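# Is a tidy-up robot worth budgeting for, or do we just buy more shelves?

Our office has a rack on castors full of plush toys and assorted odds and ends, and everything gets shoved onto the lower shelves. The boss has seen a brochure for the Durano and wants it in next year's budget. I have doubts. What should I ask before we sign anything?

*Posted by priltitico_desk, 21 September 2024*

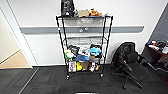 ## vosside56

Ask for a trial with your own stuff. Sales demos love boxes, all the same colour and nicely spaced. Soft toys squashed together on wire shelves are a different job, and if the seller says it'll "learn", get a date for that in writing.

Then price the parts they leave off the first quote: spare grippers, the service plan, whatever it costs when someone has to come out. We were quoted for 2 years of support and the fine print said it covered phone calls only. Also check the reach. Your top shelf has a tall bag or case standing on it, and I'd want to see the arm get that down before I believed the spec sheet.

I'd lease until March and see who's still using it.

## old_hand_1958

don't. a person can put toys on the empty shelves up top for free

## Negash

Bit harsh above, but I'd at least lock those castors or take them off before a trial. Ours nudged the rack every few picks and then missed. The rep blamed our floor.

Make them do 100 picks in a row with the rep's hands in his pockets, and write down every one it drops. If they won't agree to that, you've got your budget answer.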